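Projects > Utunex > Household sets > Towel on a rail > README

# Utunex Towel Rail Set

Shares 53 | Comments 2

Welcome! This is the data card for the towel part of Utunex, our collection of everyday tidying jobs. Towels are a joy to work with: they slump, they bunch, they never fall the same way twice, and everybody has an opinion on how they should hang. If you're interested in cloth, folds or bathrooms that look looked-after, I hope you'll find plenty to enjoy.

## What the set is about

The main job is hanging a towel over a wall-mounted rail and getting it to sit nicely. "Nicely" took us a lot of arguing. We settled on a towel draped over the bar, spread out sideways as far as the fabric will go without pulling, with no corner trailing on the floor. Pink terry cloth features here, and I'm very fond of it - the looped surface catches on itself, so the top edge gathers into soft ridges along the bar while the lower part drops in uneven folds.

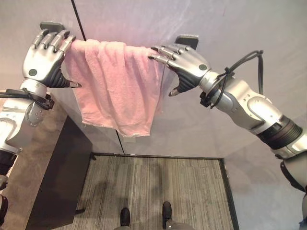
Does a towel have to be folded in half before it goes on the rail?

Either way is fine, though a towel folded lengthways first will take up less of the bar and dry more slowly.

## Labels

Each entry gets one label for how the towel ended up:

- `straight` - the hem is close to level and both sides hang free
- `gathered` - bunched on the bar but secure
- `slipping` - most of the weight is on one side
- `dropped` - on the floor, poor thing

Ingrid Gallagher wrote the labelling notes and Wafula Kinyua did the second pass. They disagreed most over `straight` and `gathered`, and where they couldn't agree we kept both labels, in the columns `label_a` and `label_b`. Please don't average them! The disagreements are some of the best bits, especially if you care about what people mean by "tidy".

A worn or wavy hem doesn't count against a towel. Old towels are welcome.

## Floor and surroundings

Entries marked `floor` are about the ground near the job. It's easy to forget the floor when you're thinking about a rail, but a pale one is lovely for spotting a stray sock or a dropped flannel, and it gives you a clean background to compare against.
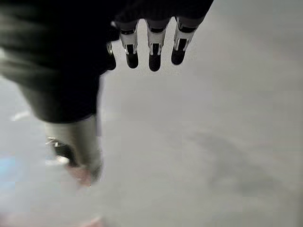 Fig. 2. Fingers pointing down over pale grey floor.

There's also a small group of entries tagged `other_object`. These cover flat, stiff things, which make a cracking contrast with cloth: a towel gives way wherever you hold it, while a panel keeps its shape and you have to think about its edges.
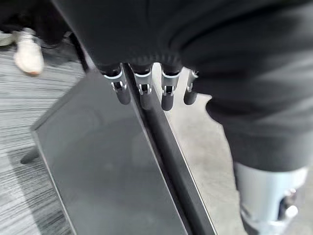

For these the towel labels don't apply, so leave `label_a` and `label_b` blank and use the `notes` column. Short notes are best. "Held by top edge" is plenty.

## Known gaps

- Bath sheets are missing, and so are heated rails.
- Hooks and rings are in the Carameck set, which uses different labels.
- Version 2 renamed `bunched` to `gathered`. Old scripts will need changing.

## Thanks and contact

Lærke Baldursdóttir looks after this card. Ditte Hafstein checks new entries, and she'd be delighted to hear from anyone with strong feelings about hems. Send corrections with the entry number and the label you'd have picked.

Last edited 14/01/2026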